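Robot arm procurement (Petley)

Robot arm procurement at Petley was a plan to buy table-mounted robot arms for small handling jobs. It is known mainly for the gap between the price quoted and the sum later asked for. The supplier was Zaltholm.

Background

The plan was drawn up by Rowena Lumanlan, who put forward the purchase of 2 arms. Her paper assumed that each would replace a share of hand work at the bench, though it gave no source for that share. Arnel Lacson, who reviewed it, called the payback figure "a hope with a decimal point".

Costs

The quote covered the arms alone. Padding, mounting, cables and spare parts were listed as "site items" and left without a price. A revised budget dated 25 November 2019 added £1,829 for these, plus £351 for delivery. Training was again left out. Supporters described the additions as minor, but they did not publish the full cost of ownership over any period. 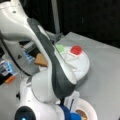 White robot arm with grey padding at a table, with a bowl in the foreground.

Trial

A bench trial was held before any order was placed. Zaltholm reported that 93 per cent of set tasks were completed. Critics, among them Zainab Omoregie, noted that the supplier had chosen the tasks and that the report did not say how often staff had stepped in. No independent figures are known.

Outcome

In December the order was cut to a single arm on a short lease. A rival offer from Riretti was received too late to be compared. Whether the lease saved money is disputed, as Petley kept no record of bench hours from before the trial.

See also: Equipment leasing; Payback period; Total cost of ownership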